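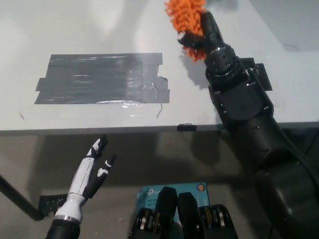
Community Help > Around the House > Moving & Renting > Bonds and Inspections

Print this page | E-mail this page

Agent wants to keep part of our bond for a "damaged" benchtop that was damaged when we moved in

Posted by wattlebird_2

We've just moved out of a unit in Lidstead after almost 2 years and the agent has come back wanting $500 out of the bond for the kitchen bench. The bench has a burn mark near the stove the size of a saucer. It had that burn mark when we got there. I know this because I spent our first night in the place eating fish and chips off it and wondering what sort of person puts a frying pan straight down on laminate.

The trouble is the condition report. We got it in January, in the middle of moving, and I ticked "agree" down the whole page like I was accepting the terms on a phone update. The agent had written "kitchen bench: good". I did send an e-mail a few weeks later about the dripping tap, and I mentioned the burn in that, mostly to complain. The reply dealt with the tap (by not fixing it) and didn't say a word about the bench.

I've also got one photo of my birthday cake where you can see about half the burn behind the candles. Is any of this worth anything, or do I pay up and learn to read? The total bond was 2,000 and I'd quite like all of it for the next place.

Posted by Stillon

Don't sign the refund form with the $500 on it. Agents send these out already filled in and people sign because it looks official and they're tired. Once you've signed, you've agreed, and it's much harder to undo.

Your e-mail is better than you think. It has a date on it, it was sent early in the tenancy, and you had no reason to invent a burn mark while you were whingeing about a tap. The signed report does count against you, but it can be outweighed by other evidence, and a written notice the agent received and never disputed is decent evidence. Cake photo goes in too. Check the original file on your phone for the date, and send that one, not the version you put on social media.

What I'd do:

Reply in writing, two or three sentences. Say the mark was there at the start, attach the e-mail and the photo, and say you don't agree to the deduction.

Ask for the outgoing report from the tenants before you. They may refuse, but it's surprising how often a claim gets smaller once someone has to go and open that folder.

Ask how they got to $500. Is it a quote? From whom? For the whole bench or a patch? How old is the bench? Even if you had burnt it, you generally wouldn't owe the price of a new one when the old one has been there since decimal currency. Depreciation applies to benches the same as carpet.

Then lodge your own claim for the full bond with whoever holds it in your state. The agent then gets a set period to dispute it, and if they do it goes to the tribunal. The rules and time limits differ from state to state, so ring your local tenants' advice line. The one I rang kept me on hold for 55 minutes and was worth every one of them.

Posted by gravyboat

just pay it mate life's too short. or put a chopping board over it, thats what we did at our place in Indby and they never looked under it

Posted by mrs_hoop

The chopping board advice may be a bit late for someone who has handed back the keys.

I agree with Stillon and will add one thing from having gone through it with an agency on Tamihana Street, over an oven door. Keep everything in e-mail. Ours preferred to ring, always at teatime, and was very friendly, and afterwards remembered the calls quite differently from me. I started answering each one with a short message saying "as discussed, you said the following" and the calls dried up.

We did go to the tribunal in the end. It was a small room with bad carpet (depreciated, I'd have thought) and it was over in less time than it took to park. We got back everything except the cost of a missing plug for the bath, which was fair enough, as I found it later in a box marked Christmas.

Posted by wattlebird_2

Thank you, form unsigned and e-mail sent. Have also asked for the quote. The agent has replied that she is "looking into the history of the benchtop", so I'll come back when she's finished her research.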